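Belt drifting left on Hurnix roller conveyor

malis_fan
Posted 24 March 2023
Our 700 mm belt walks left after 9 hours of running. Tail pulley is square to the bed – I checked it twice.
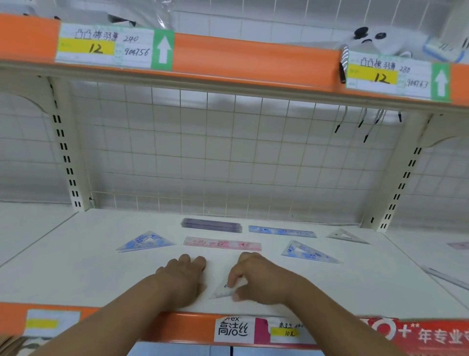 Only happens under load. Would new idlers fix it?

beltman126
Check the splice first. A crooked splice does this.

Nuchit
Disagree. A bad splice wobbles once per turn, it doesn't drift steadily. I'd look at where the cartons land on the belt.

beltman126
Ours drifted too and it was the splice.

malis_fan
Cartons do land left of center. Will move the chute Monday.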